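Restetti Presents a Round Table for Small Rooms

CLALSTEAD, December 7, 2022 - The furniture maker Restetti announces today the Prothero, a round table in light oak grain, made for people who eat, work and fold their laundry in the same room. The table is now on show in the company's Clalstead showroom and can be ordered from this week.

Restetti has made tables since 1894. For many years its customers asked mostly for long dining tables, but in the last seasons more of them live in apartments with one main room. In October the company invited 191 households to answer questions about how they use their table during the day. The most frequent wish was a table without corners, which one can walk past easily and wipe clean in one movement.

The Prothero answers this wish with a simple round top. The pale grain was selected to go well with the chairs people already own, and for this reason the table is sold alone, without a chair set. The price is 368 dollars, delivery inside the region included. A first series of 144 tables is ready in the warehouse.

Together with the table, Restetti shows small things for daily use from its partner Flirkent, which supplies cups and kitchen cloths in several shades of green. Flirkent has worked with the company on table accessories before, and the new shades will stay in the program through next year.
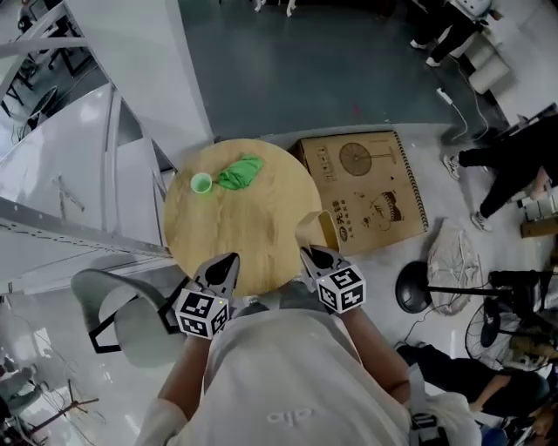
The Prothero table with a light-green cup and a bright-green cloth.

Visitors to the showroom may sit at the table as long as they wish and try it with their own dishes. Care of the surface is easy: a soft, slightly damp cloth is enough, and hot pans should be placed on a mat.

Orders are accepted in the showroom and by mail. Retailers who want to receive the price list and a sample of the surface can write to the Restetti sales office in Clalstead.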